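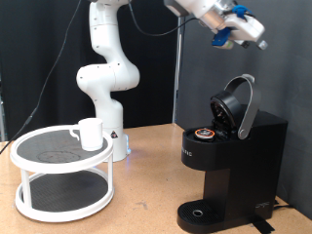

Jeka (coffee service)

Print | E-mail

Jeka is the name of the automated coffee service in the Brastholm office of Resero, a company which keeps accounts and archives for smaller shipping firms. The name is used both for the work station, where a robot arm prepares single cups with an ordinary pod machine, and for the whole arrangement of ordering, filling, cleaning and collecting which belongs to it. The service was opened in July to the staff of two floors. It belongs to the field of office automation, and it is often mentioned together with the automatic post sorting in the same building, although the two have separate budgets.

Background

Before Jeka, coffee in the Brastholm office was the task of the reception. The receptionists prepared coffee for meetings and for visitors, and all other employees made their own in the pantry. The task was not written in any job description. It had grown over the years, and in an internal survey it was named as the most frequent interruption of the reception work. On days with many meetings, 40 cups could be ordered before lunch.

A large automatic machine of the canteen type was considered first and was declined on account of the water connection. The company chose instead to keep a small single-serve brewer, of the kind that people have at home, and to let an arm do the movements at it. The brewer can therefore still be used by hand when the arm is stopped.

Working method

An order is placed in Yap, the message program of the company. The employee writes the kind of coffee and the time of collection. Orders are taken in the sequence in which they arrive, with the exception of meeting orders, which are given a fixed time.

The preparation of one cup is divided into seven steps:

1. The head of the brewer is opened.
2. A pod is taken by the gripper and brought over the chamber.
3. The pod is set down in the holder.
4. The head is closed.
5. A mug is taken from the turntable shelf and put on the drip tray.
6. The brewing is started.
7. The mug is returned to the shelf for collection.

The second and third steps are considered the most difficult. A pod has to sit level in its holder, and if it is a little inclined the head does not close well. A small camera at the gripper gives a near view of the chamber, so that the position can be corrected before the pod is released. When the head does not close, the arm stops and a message is sent in Yap to the person on duty. It does not try a second time by itself.
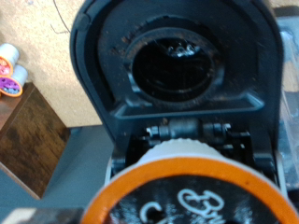 A pod with an orange ring is held at the opened brewer. Coffee grounds can be seen at the rim of the round collar.

Cleaning remains hand work. The collar and the underside of the brewing head collect grounds and must be wiped, and the drip tray must be emptied. Early in the service the cleaning was done at the end of the day only. It is now done also after lunch, following complaints about the taste. The cleaning takes 15 minutes each time, and during it the arm must be switched to rest.

Changes in the work of the staff

The most visible change concerns the reception. The receptionists no longer leave the desk to make coffee, but they carry it still to the meeting rooms, for Jeka has no means of transport. Some of them have stated that the walk to the pantry was a welcome pause and that they miss it. Others would not have it back. The working hours of the reception were not reduced when the service was introduced, and the agreement with the employee representatives says that they shall not be reduced for this reason.

A new duty was created with the title of station attendant. The attendant fills up the pods, washes the mugs, cleans the brewer and answers the messages. The duty is shared by people from the post room and from the pantry, and each of them has received two half days of instruction. It is paid with a small supplement. The attendants are the only persons who may reach over the table while the arm is active in slow mode, and everyone else must wait until it rests.

In the first weeks the attendants changed several things which had not been foreseen in the planning. They moved the shelf nearer to the arm and asked for a mug with a wider handle. They also wrote the list of faults which is now in use, in the words that they themselves use for them ("pod lies crooked", "mug turned away"), and the messages in Yap were later rewritten to match this list.

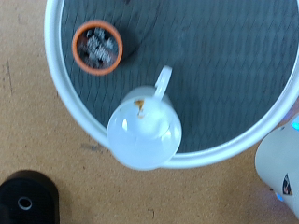
Workplace Services, Resero Brastholm: Automation and Pantry Group

Mugs and the turntable shelf

The mugs stand on a white turntable shelf with a raised rim and a dark grey textured mat. The mat holds the mug in its place, while the rim is high enough that the mug must be lifted over it and cannot be pushed. A mug which stands with the handle in an unsuitable direction is turned by the attendant. White mugs of one model are used. Employees who wished to bring their own cups were at first refused, and this was the subject of the longest discussion in the whole introduction. A compromise was found in which the finished coffee may be poured over into a private cup at the counter.

Stains inside the mugs are looked at by the attendant before the shelf is filled. The arm makes no judgement of whether a mug is clean.

Use and reception

In its first full month the service prepared 820 cups. The use is highest among employees with fixed meeting times. Those who work near the pantry continue mostly to make their coffee by hand, and say that it is quicker. This is correct for a single cup. The advantage of Jeka lies in the orders that are placed beforehand, when the employee is occupied with other work.

Criticism has been directed at the waste from pods, which the service did not introduce but has made more visible, and at the sound of the arm in the otherwise quiet corridor. A further point is the loss of conversation in the pantry. The employee representatives have asked that the pantry be kept open with its own kettle and chairs, and the company has agreed to it.

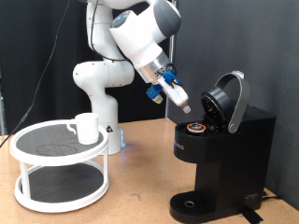
The work table with the arm, the open brewer and the turntable shelf. A pod lies in the holder.

Safety

The arm moves at reduced speed over the whole table. A triangular warning label is placed on its base. Attendants wear no loose sleeves during the filling. Hot water is handled only inside the brewer, and the filled mug is moved with lower speed than the empty one. In case of doubt the arm is stopped with the button at the side of the counter, and the stop is written in the station book with the time and the name of the fault.

Planned changes

An extension to the third floor is under discussion. The attendants have asked for a second brewer before any extension, so that one can be cleaned while the other is in use. Tea is not planned.

See also: Post sorting (Brastholm); Station attendant; Yap, ordering in

Last revised August 31, 2022

Print this article | E-mail this article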